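How to Retire an Old Desktop PC: Copying, Erasing and Stripping It Down

Written by Lech Żak
Last updated April 6, 2023

These steps cover an ordinary tower running Windows 10 or a common Linux distribution, with one or two internal drives. Laptops and all-in-one machines come apart differently and are dealt with on a separate page. Allow an evening for the copying and erasing, and a further hour for the hardware.

Before you start

You will need:

An external drive with more free space than the data you intend to keep
A USB stick of at least 8 GB
A No. 2 Phillips screwdriver
A few small bags or envelopes for screws
A pen and some labels

Do not begin with the screwdriver. Most lost files are lost by people who take the drive out first and look for their passwords afterwards.

Step 1. List what is on the machine

Open each user account in turn and write down where files are kept. Documents, Pictures and Desktop are obvious. Less obvious are mail archives, browser bookmarks, saved games, accounting data and anything stored directly in the root of a second drive. Old accounting programs in particular tend to keep their data inside their own program folder.

Check for software tied to the machine. Some programs allow a fixed number of installations, and the licence must be released from within the program while it still runs. Deactivate these now and note the licence key.

If the machine uses BitLocker, find the recovery key before going further. A drive moved to another computer will ask for it.

Step 2. Copy the data

Connect the external drive and copy folder by folder. Avoid moving files with cut and paste; an interrupted move leaves them split between two places.

When the copy finishes, compare the file counts. Right-click the source folder, choose Properties and note the number of files, then do the same for the copy. On the machine used to prepare this page, the source held 1,738 files and the copy 1,681. The difference was a folder of scanned letters that belonged to another user account and had been skipped for lack of permission. Signing in to that account and copying the folder separately put it right.

Hidden files can also cause a mismatch. Turn on 'Hidden items' in the View tab of File Explorer before counting.

Open a handful of files from the copy, preferably large ones, on a different computer. A matching count shows that the names arrived. It does not show that the contents are readable.

Step 3. Sign out and unlink

Sign out of the browser, the mail program and any cloud storage client. Remove the computer from the list of devices in each online account. If two-step sign-in codes were sent to an application on this machine, move them to another device first.

Step 4. Erase the drives

The correct method depends on the type of drive.

Hard disks. One full overwrite with zeros is enough for household purposes. Start the computer from a Linux USB stick, identify the disk with lsblk, and run:

sudo shred -v -n 0 -z /dev/sdX

Replace sdX with the name of the disk. Read the name and size twice and unplug every other drive, including the one holding your copy. The command asks for no confirmation.

Solid state drives. Overwriting is unreliable on these, as the controller keeps spare areas out of reach of the operating system. Use the secure erase function in the BIOS setup if there is one, or the utility supplied by the drive maker. If the drive was fully encrypted from the day it was installed, destroying the key has much the same effect.

A quick format is not an erase on either type. It clears the index and leaves most of the data where it was.
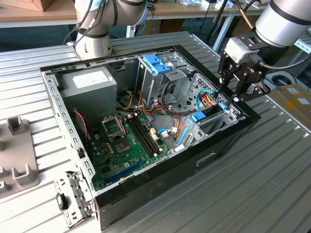 Step 5. Take out the parts worth keeping

Shut down, switch off at the wall and remove the power cable. Press the power button once to discharge what remains in the board. Touch bare metal on the chassis before handling any component, and repeat this each time you return to the work.

Remove parts in this order:

Expansion cards. Undo the screw at the bracket, release the catch at the end of the slot and pull straight up.

Memory. Open the clips at the ends of each module. Label it with its capacity and type before it goes in the bag - modules of different generations look alike but will not fit the same slots.

Drives. Disconnect data and power, then undo the side screws. Mark each drive 'erased' or 'not erased'.

Processor. Only worth the trouble if you have a use for it. The cooler comes off first; twist it gently to break the grip of the thermal paste and do not pull hard.

Power supply. Leave it closed. The capacitors inside can hold a dangerous charge long after the mains has been disconnected.

Remove the coin cell from the board as well. It should go to battery recycling and not in with the case.

Step 6. Dispose of the rest

In the UK, most council recycling centres accept computers with small electricals. Retailers selling new equipment may also be obliged to take back an old item of the same kind. Ask before you travel, as some sites restrict access by vehicle type or require a booking.

If you are giving the machine away complete, refit an erased drive and say plainly whether an operating system is installed.

Corrections

Corinne Pennington wrote to point out that an earlier version of Step 4 gave the shred command without the -z option. With -n 0 alone, no overwriting takes place. The command now shown is the right one.

Clyde Tran asked whether a drive that no longer spins can be erased. It cannot be erased by software. Drill through the platters, wearing eye protection, or use a shredding service that issues a certificate.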